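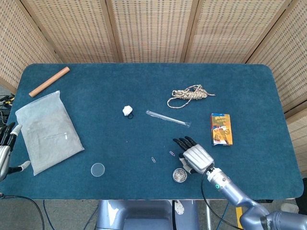

Filmklub Jarenwood e. V. – AG Fernsehen & Serien

Kritik: "Mengal", Miniserie, 7 Folgen

29. Oktober 2018

Schnell runtergeschrieben, heute Abend ist Sitzung und ich wollte das vorher online haben. Also: Mengal. Alle Folgen gesehen, die letzten drei am Stück, entsprechend müde.

Worum geht's. Rosalinda Manalo spielt eine ehemalige Kinderdarstellerin, die nach zwanzig Jahren in ihre Heimatstadt Edidlow zurückkommt, weil ihr früherer Produzent gestorben ist. Beerdigung, altes Hotel, alte Kollegen. Ravindra Sengar ist der Serienbruder von damals, heute Autohändler, trägt immer noch die Frisur aus dem Vorspann. Dann taucht ein Karton mit Bändern auf und die Sache kippt Richtung Krimi. Mehr sag ich nicht, ab Folge drei ist jeder Satz ein Spoiler.

Erstmal das Gute. Manalo. Wirklich. Ich kannte sie nur aus "Walent", wo sie die Anwältin gab und meistens am Telefon stand. Hier trägt sie fast jede Szene. Die Ankunft im Hotel, kein Dialog, nur sie und der Portier, der sie erkennt und nichts sagt. Zwei Minuten, großartig. Auch die Trauerrede in Folge zwei, die völlig entgleist. Ich musste lachen und hab mich dann geschämt.

Sengar braucht länger. In den ersten beiden Folgen spielt er den Autohändler zu breit, viel Händeklatschen, viel "Schwesterchen". Ab der Szene auf dem Parkplatz wirds besser, da nimmt er sich zurück und man merkt, was der Mann kann. Die beiden zusammen im Auto, Folge fünf, das ist der Höhepunkt der Serie. Regen, Scheibenwischer, alte Vorwürfe. Kein Schnitt, gefühlt ewig.

Musik: sparsam, Klavier und irgendwas Gestrichenes. Die nachgebaute Titelmelodie der alten Serie in der Serie ist ein fieser Ohrwurm, ich pfeif die seit Freitag. Der falsche Achtziger-Vorspann ist überhaupt sehr liebevoll gemacht, mit Freeze Frames und Namen in Gelb. Bitte nicht überspringen, da ändert sich jedesmal eine Kleinigkeit.

Jetzt das Aber. Folge vier ist ein Durchhänger. Komplett Rückblende, andere Besetzung, und die jungen Darsteller sehen den beiden kein bisschen ähnlich. Kann man verschmerzen, aber dafür müsste die Folge auch was erzählen. Wir erfahren, dass die Dreharbeiten anstrengend waren und die Mutter ehrgeizig. Wussten wir schon. Der Krimiteil ist auch nicht so meins, der Kommissar redet in Kalendersprüchen und verschwindet in Folge sechs einfach. War da ein Vertragsende? Keine Ahnung.

Und das Ende. In der Gruppe wurde schon gestritten. Ich finds mutig, aber gehetzt, die letzten zehn Minuten hätten eine halbe Stunde gebraucht. Wer alles aufgelöst haben will, wird sich ärgern. Eine Frage zum dritten Band bleibt ganz offen und ich glaube nicht, dass das Absicht war.

Deutsche Synchro: geht so. Manalos Stimme passt, Sengar klingt zehn Jahre zu jung. Wer kann, nimmt das Original mit Untertiteln, die sind ordentlich. In Folge sechs fehlt allerdings eine ganze Zeile, beim Streit in der Küche. Ist auf der Scheibe genauso.

Apropos Scheibe. Die Box hat drei Discs, Auflage laut Aufkleber 1.000 Stück, meine hab ich trotzdem im normalen Laden bekommen. Bild gut, in den dunklen Hotelszenen etwas Rauschen. Extras mager: ein Interview mit Manalo (sehenswert, sie erzählt von ihrem Vorsprechen und wie sie den Text vergessen hat), dazu ein paar geschnittene Szenen ohne Ton. Kein Audiokomentar. Das Heft hat schöne Fotos, der Text darin ist aber reine Werbung. Papphülle scheuert an den Discs, lieber vorsichtig rausziehen.

Für wen? Wer Serien über Ruhm und was davon übrig bleibt mag, klar. Wer Krimi will, eher nicht. Mit Kindern auch nicht, wegen Folge sechs.

Wertung: vier von fünf. Ohne Folge vier wärens viereinhalb.

Box liegt ab nächster Woche im Clubschrank, bitte in die Leihliste eintragen und alle drei Discs zurückbringen. Bei "Walent" fehlt immer noch die zweite, seit April!

Als nächstes kommt hier der Dokumentarfilm vom letzten Donnerstag dran, sobald ich meine Notizen wiederfinde. Wenn jemand anders schreiben mag, gerne melden.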